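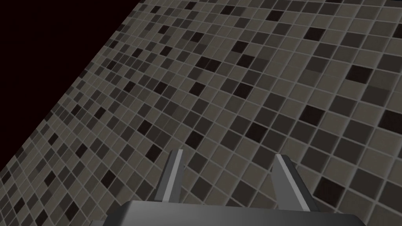

Gripper cam in the sim, looking out over the tiles. Fingers open, nothing in them.

OK, robot people, I finally found my bug and I'm so happy about it I have to write it all down!

Background: I've been teaching a simulated arm (project name Murkisero, don't ask) to grab a handle by its stem. It ran fine for weeks. Then I updated the config and the grip started failing on 40 runs out of 90. Same code! Same handle!

The weird part was how it failed. The fingers would line up, close, and the log would say "grasp OK" with nothing between them. Then the arm would happily carry on with the rest of the job, holding air.
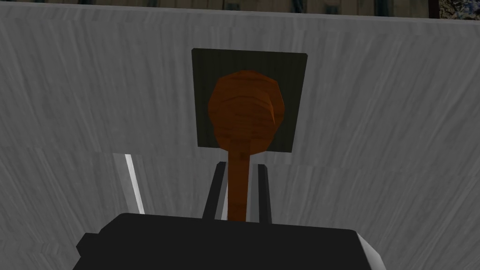 I blamed the approach angle first. Spent two evenings on that. Then friction. Then I blamed Győző Sipos, who wrote the grasp check (sorry Győző, your code is lovely).

It was a timeout!! The check waited 60 ms for the fingers to stop moving, and if they hadn't, it just returned the last answer it had. The last answer was nearly always "OK", left over from the run before.

So now a timeout counts as a failure, the old answer gets wiped at every reset, and the arm stops dead if it isn't sure. I love how boring that fix is.

Please go look at what your own checks return when they run out of time. On a real arm this could have meant dropping something on a person's foot, or worse.

Rerunning the whole batch tonight, will post the numbers under this one.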